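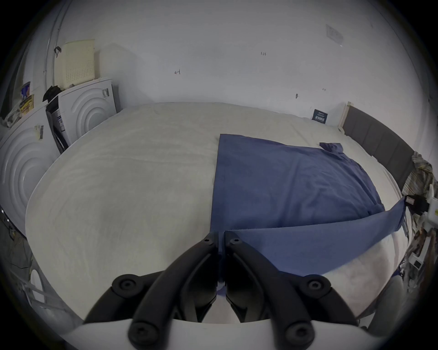 12/06/2023

Woke up far too early again and lay there doing sums about the allotment, as you do. Yolanda rang before I'd had my tea to say the plot next to hers has come up, and do I want it, and could I please decide by tonight! I said yes before she'd finished. Seven years on that waiting list and I was in my dressing gown.

So this afternoon I went down to Cuesta with Meron to have a look (she drove, I held the flask). It's a mess. Brambles up to my shoulder, a bath full of green water and two gooseberry bushes that might still be alive. Meron thinks we could have potatoes in by next year if I clear it all by September - she said "we" a lot, so I'm holding her to it.

Ekrem came over from his plot with a bag of broad beans and told me the water goes off at six, the padlock code is 2837 and the bottom path floods. Very useful man. Didn't like my boots.

Beans for tea with bacon and too much pepper. Back hurts already and I've only pulled up one bramble. Must ring Benito about borrowing his strimmer, and find my good gloves, which I think are at Covadonga's.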